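### 3.2 Drinks on the shared table

In the first part of the study we looked at how people put food away in the common kitchens of the Trasden building. In this section we discuss only drinks in cans. We treat them apart from the other goods because they differ in one important point: a can does not need to be put away at all. It can stand on a table for many days without harm, and for this reason the place where it stands tells us more about habit than about need.

The diary forms returned from Trasden and from the smaller site at Clostville contain 2549 entries. Of these, 813 concern drinks, and in 74 entries the writer says that he or she took the wrong can or could not find the right one. This last number is small, but the entries are often long and sometimes angry, so we believe that the matter is of more weight to the residents than the number alone suggests.

We use two words for the places of a can. A can is "loose" when it stands directly on the table top. It is "shelved" when it stands on a board which is raised over the table, even if the board is low and even if it has no back or sides. The height of the board was not important for this division. Figure 4 gives both cases on one wooden table.

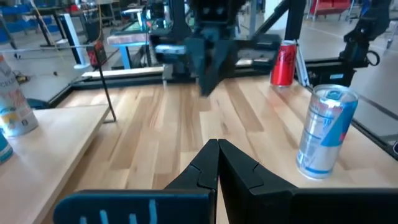 **Figure 4a.** Loose cans on the table top (right) and shelved cans on the raised board (left).

The loose can has some advantages which the residents named by themselves. It can be taken from any side, and it can be put back without care. However, a loose can also has no fixed neighbours. When another person needs the table for cutting or for writing, the cans are pushed to the far side, and the order between them is lost. Several writers at Clostville reported that they then searched by colour only. This works well when the drinks are of different colours. It works badly when two red cans of different makers are in the same kitchen, and the entries about a wrong can often mention red.

The low shelf changes this in a simple manner. The board is narrow, so the cans must stand in one row, and each can shows its front to the person who comes to the table. A taller and slimmer can does not hide a shorter one, as it would do when they stand one behind the other. In our material the shelved row was also more stable in time. People who took a can from the row tended to leave the others in their places, and a new can was usually put at one end.

We should say that the rack itself had little influence. In Trasden we used the Husar rack, which has a black metal body and a board of light wood, and in Clostville the residents used the Barerari model, which is deeper. The deeper board allowed a second row, and with the second row came the old difficulty of the hidden can. We therefore advise a board which is no deeper than one can. Figure 4b has such a row with four cans, two of them red and placed next to each other.
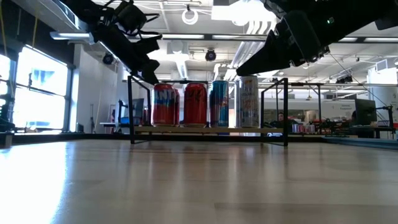
One reader of an earlier draft objected that a single row is pleasant to look at but holds too little for a shared kitchen, and that people will simply start to put the rest on the table again. We accept this remark in part. The row was never meant as a store, and in both houses the larger stock was kept in a cupboard. When the row was full, some residents did leave cans on the table, mostly in December, when there were more guests. The forms do not tell us how long these cans remained there.

A further limit is that the forms did not ask who had bought the drink. A person may remember the place of his or her own can better than the place of a common one, and our division into loose and shelved cannot separate the two effects. We return to this question in Section 5, together with the results for jars.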